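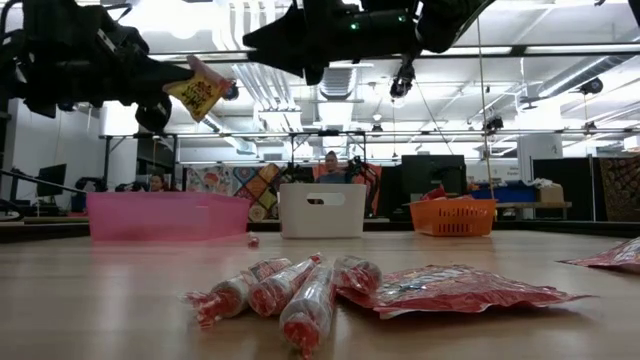 Can a two-arm kit sort packaged snacks well enough for a teaching lab to buy one? Our view is that it can for mixed candy and small packets, as long as the lab accepts slow cycles and sets aside time for calibration.

## 1. What we reviewed

The product is the Groneo two-arm sorting kit, sold by Pekside. It ships with two arms, two grippers, mounting clamps and a software package called Ulo. Our group had the kit on loan for 12 weeks as part of the applied automation course. We reviewed it as a buyer would, with attention to setup, daily use and the quality of the support material.

## 2. Setup

Both arms hang from an overhead rail, so the table stays clear for bins and product. Mounting took one afternoon. Calibration took two more, mostly because the manual covers a floor-standing version and skips the step where the base coordinates are flipped. Pekside support sent a corrected page after we wrote to them.

## 3. Task

Snacks are laid out on a wood-grain table in front of three containers: a pink bin, an off-white bin and an orange basket. An arm picks up one item at a time and carries it to a container. The items include candy rolls in clear wrapping with red ends and flat, shiny packets.

We logged 1883 pick attempts over the loan period. The log records item type, arm, target container and any error code.

## 4. Findings

Small packets were the easiest item. The gripper can pinch one near a side and the packet hangs freely, so the exact grip point matters little. Shiny flat packets lying on the table were harder. Reflections confused the depth reading and the arm closed above the packet or pushed it along.

Candy rolls were fine when spaced apart. In a cluster, the twisted ends got in the way, and the software often treated two rolls as one. We opened 47 support notes in our own tracker, and most of them concern this problem.

Ulo was easy to learn. New members could record a basic pick after one session. Editing a saved motion is clumsy, and there is no undo.

## 5. Compared with the Gilani kit

The course already owns a Gilani single-arm kit. It is quicker to calibrate and has better documentation. It can't reach all three containers without moving the base, and the Groneo kit can.

## 6. Recommendation

We rate the Groneo kit 8 out of ten for teaching use. A lab that buys it should ask Pekside for the corrected calibration page before mounting and order a spare set of gripper pads. The pads wore unevenly on our left arm and were replaced in March.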